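Print this post | E-mail this to a friend

Two weeks of grippers in the simulator (and I finally picked one)

Last updated: Tuesday, November 14, 2023

I have been promising a gripper post since June, so let's go! Short version: I ran three simulated grippers through the same set of pick tasks, swapped the wrist camera mount twice, broke my controller once, and came away with a clear favorite that I did not expect to like at all.

The lineup was the Kallby (a plain two-finger parallel gripper), the Stusus (three fingers, lots of joints, very handsome) and an adaptive thing I've been putting together myself and calling Candedness, which has linkages that let the fingers wrap. All three went on the same arm model with the same joint limits and the same 6 objects. I gave every gripper 600 attempts and the object positions came from one seed file, so they all faced the same layouts in the same order.

I really wanted the Stusus to win. It looks fantastic closing around a mug, and on round things it is lovely to watch. But it hates anything flat. The third finger gets to the table before the other two, the whole hand pushes up, and then my controller tries to correct for a force it doesn't understand and the arm starts shivering. I lost a whole evening to that shiver. Sharon Nyamweya, who reads this blog and knows far more about contact than I do, wrote to say I should lower the stiffness in the vertical direction only and leave the rest alone. It worked the first time I tried it!! It also fixed a small buzz I'd been ignoring on the other two.

Even so, the Stusus finished with 227 good picks. The Kallby got 428. My own Candedness landed in between, and I'm a bit proud of that, although the linkages make the simulation crawl (I could make coffee between batches, and did).

Why did the plain one do so well? I think most of it is the view. With two simple fingers and nothing in the middle, a camera looking down past the palm gets a clean look at whatever sits between the tips. The Stusus puts a knuckle right where you want to see. My first camera mount was too low and too close, so I raised it and tipped it forward until both fingertips stayed in view through the full open and close. I kept the palm in view too. It eats up a lot of pixels, but having a fixed piece of the robot in every picture makes it very easy to spot when the mount has drifted after an edit.

The other thing I tried was controllers. I started with plain position control and then moved to Pattinasarany, the little impedance controller I wrote over the summer. Position control is fine until you touch something. With Pattinasarany the fingers settle onto an object more softly, and my flat picks got noticeably better. The cost is tuning time. I have a page of numbers taped next to the monitor and I'm scared to change any of them.

Some settings, for those of you who asked: same friction on all fingertips, no fingertip pads modeled, flat shading, one light. I turned off everything pretty to get the speed up. A darker background also helped me, because the lit inner faces of the fingers stand out so well that I can check the opening at a glance while a batch is running.

Next I want to add a slightly softer tip to the Kallby and run the whole seed file again. If you have a favorite way to model soft tips without making the solver cry, please write to me!
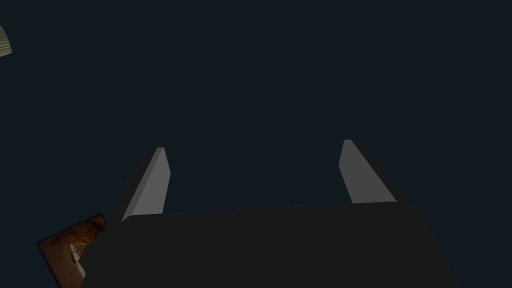 What I'm changing before the next batch

New tips, a longer approach above the flat objects, and a log of finger force at every step.

Contact | Copyright 2023, all rights reserved | Back to top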